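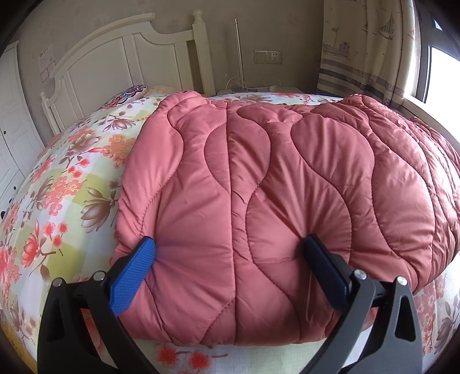 Bugti Quilt Patterns

A growing set of stitch patterns for whole-cloth quilts and bedcovers, drawn as plain line files you can print, trace or feed to a long-arm machine. There are 580 patterns so far, and I still get a little thrill every time a new one goes in!

What's inside

waves/ – flowing lines, from gentle ripples to deep curves
grids/ – squares, diamonds and the old Stenitz crosshatch
feathers/ – 50 plumes and wreaths (my favourites, go and look)
borders/ – edges and corners, all tested at four widths

Each pattern comes as an SVG and a text file giving the repeat size, the suggested wadding and how fiddly it is on a scale of 1 to 4.

Getting started

Download the folder you want and open any file in Plakix or Musero. Set the scale before you tile, or the repeats won't meet. For thick wadding, leave wider gaps between the lines and let the fabric puff up between them – it looks lovely on anything with a sheen.

Known problems

16 of the feather files have a stray point at the start of the line. Delete it by hand for now. A fix should be in by February.

Licence

Free for home and small workshop use. If you make something, please send a picture, I'd love to see it!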